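**Household manipulation** is the handling of domestic objects by machine.
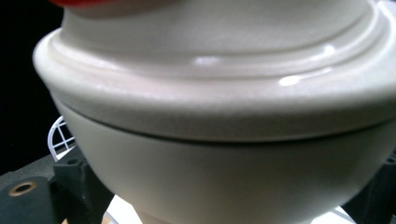 Glazed ware remains difficult. Highlights, such as those on the lid rim of a cream vessel, can mislead depth sensing, and Hou's survey for Lurnis lists 11 such faults.

## Shelf tasks

Two-tier wire racks limit the approach angle.
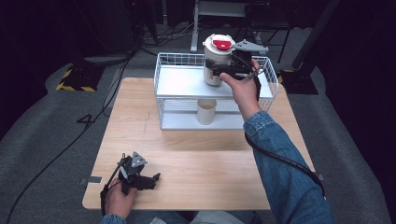

## Present limits

The Trerus arm clears a table in 25 minutes.

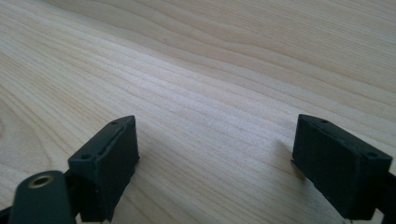
Zakharchenko considers this too slow for home use, and unattended tidying is still unsolved.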